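**Laundry robot starts work at Lindholm; staff told to keep their pockets empty**

The newest member of the housekeeping team at Lindholm's serviced apartments in Suzhou does not take lunch, has no opinion about the thermostat and needs a good while to put one yellow cloth into a washing machine.

The robot, built by Zolto and leased to the building since December, handles the small-item laundry: cleaning cloths, napkins, the odd pillowcase. It takes them out of a tray one by one, puts them in the drum and shuts the door. Later it opens the door again and does the whole thing backward. Sheets and towels still go to an outside laundry, as they always have, in bags that weigh about as much as a ninth-grader.

Selamawit Tufa, who runs housekeeping in the building, had asked for a second dryer.

"I wrote dryer on the form," she said. "I still have the form."
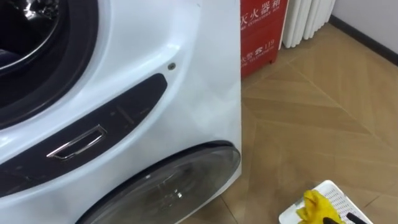

**Has anyone lost a job over it?**

Nobody has been let go, and Lindholm has promised in writing that no housekeeping position will be cut during the lease. What has gone is the early laundry shift, which started at 5:30 a.m. and paid a little extra. Two people used to trade it between them. One is glad to be sleeping in. The other would like the money back, and has said so at every staff meeting this year.

Lindholm's answer so far is a new duty called "robot attendant," which carries the same supplement but starts at 7. The attendant fills the tray, measures the detergent, chooses the cycle and stays within earshot. The job description runs to four pages. The one for the old laundry shift was a sticky note.

Most of the learning has been on the human side. The cloths used to arrive in the laundry room in whatever state the day had left them, often in a knot. A knot is hard on the robot, which will pick up the entire bundle or drop all of it, so cleaners now shake out each cloth before it goes down. They have been asked to check for hairpins, room keys and chewing gum. They were asked to do this before, too, but a colleague would quietly take care of it if they forgot.

"It doesn't quietly take care of anything," Tufa said. "If there's a key in there, we wash the key." 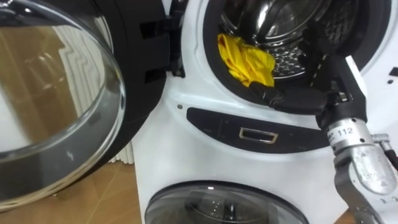
**AT WORK / MACHINES**

Zolto counts every load, and by its count the robot had finished 529 of them by the end of last month. Attendants stepped in on 40. Most of those were cloths left hanging over the lip of the drum, where the door would have closed on them. A few were doors that stayed put when pulled. One was a guest who had come downstairs looking for the gym and stood in the way, politely, until somebody showed him out.

Vidar Rustad, the Zolto engineer assigned to the building, calls the figures encouraging. He would prefer that people stop comparing the robot's speed with that of a person, a comparison that the housekeeping staff make daily and with a stopwatch.

Their best result is an armful of cloths loaded in the time it took the robot to deal with its first. Rustad does not dispute it. Speed matters less than people think, he said, when the cycle itself takes 50 minutes and the washer does not care who closed the door.

He also makes the case that loading a drum is a harder job than it gets credit for. Cloth changes shape each time it is touched. The door swings wide and has to be brought back from wherever it stopped. The gasket grabs at things. After a few months of explaining this to people who have done it for 15 years, he has become careful about how he phrases it.

"They listened very nicely," he said. "Then one of them did it with her foot while she was on the phone."

The foot was used for the door. 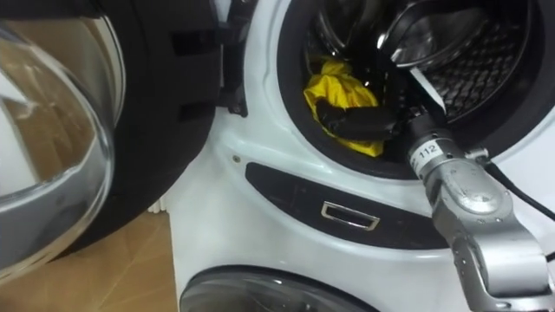 **Who is responsible if something gets damaged?**

Zolto pays for damage to the machines and Lindholm pays for damage to the laundry, under a contract that both sides describe as simple and neither would let us read. Staff are not charged for either. So far there has been one claim, for a napkin.

Safety rules are posted by the door. People may walk behind the robot while it works but may not reach past it, and the attendant can stop it at any time with a button worn on a lanyard. The lanyard is unpopular. It catches on cart handles, and in the first week it stopped the robot so often that Rustad drove over to look for an electrical fault.

Opinion on the floor is mixed, and shifts with the workload. Cleaners who finish their rooms after 3 p.m. like finding clean cloths ready. Those who used the laundry room to sit down for ten minutes are less pleased, as the chair was moved to give the robot space and has since turned up in the manager's office. Tufa has put in a request for its return.
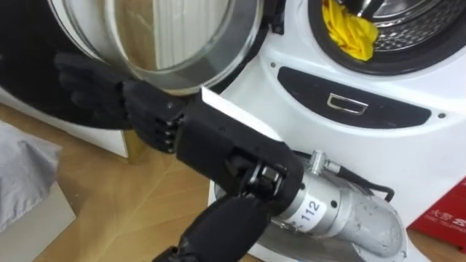
She has also asked for training that goes beyond the lanyard. At present an attendant who runs into trouble calls Rustad, who covers several sites and is sometimes at the Trurine hotel, where Zolto has a similar lease and, he concedes, a similar chair problem. Tufa wants two of her own people taught to restart the robot and to sort out the common faults, at a higher pay grade. Lindholm says it is considering the training. It did not mention the pay grade.

The company is meanwhile looking at a second site, its Prulasby building, with some 500 apartments and a laundry room in a basement reached by stairs. How the robot would get down there is under discussion.

The Suzhou lease comes up for renewal in the spring. Tufa will be asked for a written assessment, and says it will be fair. The robot is steady, it turns up, and her staff's backs are better for a bit less bending. She plans to mention the dryer on page one.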